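Hornano to close town laundry for four months of repairs

The town of Hornano will close its public laundry on Moulin Street this fall while the drains and most of the wiring are replaced. The building is due to shut in October and stay closed for four months, according to a notice posted at the town office in July 2019.

The laundry has been run by the town since the old bathhouse was converted. It is used mostly by people in the apartment blocks on the Deka side of the river, where few units have hookups for a washer, and by seasonal workers who rent rooms near the rail yard. A survey carried out for the town last winter found that 228 households use it at least twice a month.

Problems with the drains go back several years. The main waste pipe runs under the sidewalk and has sunk in two places, so water backs up when too many machines empty at once. The staff have dealt with this by shutting off one row of washers during the busy hours after work. The town patched the pipe twice, and an inspection in the spring found new cracks on both sides of the second patch.

The contract has gone to Brukura, a building firm that also did the roof of the Hornano library. The company will dig up the sidewalk first and then move inside to lay new floor drains. The electrical work comes last – new panels, new outlets behind the dryers and a separate line for the water heater. The price of the contract will be published when the final papers are signed.
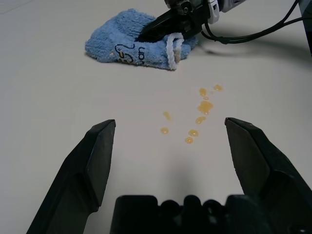
During the closure, residents who hold a laundry card will be able to use the machines in the basement of the Deka community center. There are fewer washers there, and users will have to book a time by phone or at the front desk. Each household may book one slot a week to begin with. The town says it will look at the limit again after the first month.

A free bus will run between Moulin Street and the community center on weekday afternoons. It will stop at the rail yard and at the clinic. Bags and folding carts are allowed on board, but large wheeled bins are not. People who cannot carry their own wash may ask for a pickup, a service now offered to 183 residents who are over 75 or have a disability. The pickup service will keep its current price.

Some tenants have said the plan leaves too little room for families. At a public meeting in the library, several speakers asked the town to rent a laundry trailer and park it behind the bathhouse building. The town office said it had looked into a trailer, but the only water supply on the lot is the one being replaced. Another request, for longer evening hours at the community center, is still being considered. The center now closes at 8 p.m., and staying open later would mean adding a second shift at the desk.

The bathhouse building will keep its front and its tall windows. Inside, the washers will be moved to the long wall and the dryers to the back, which leaves space for two more folding tables. The benches will be repaired and put back. A small office that has been used for storage will become a restroom with a changing table. The step at the side door will be replaced with a ramp.

Prices are expected to go up slightly when the laundry opens again. A wash now costs the same as it did six years ago, and the town says the income no longer covers the water bill. New rates have to be approved by the council, which will take them up along with next year's budget. Cards with money left on them will still be good after the work is done, and refunds can be requested at the town office until the day before the closure.

About 400 notices with the booking number and the bus times will be delivered to homes near the laundry next month. Copies will also be available at the library and the clinic.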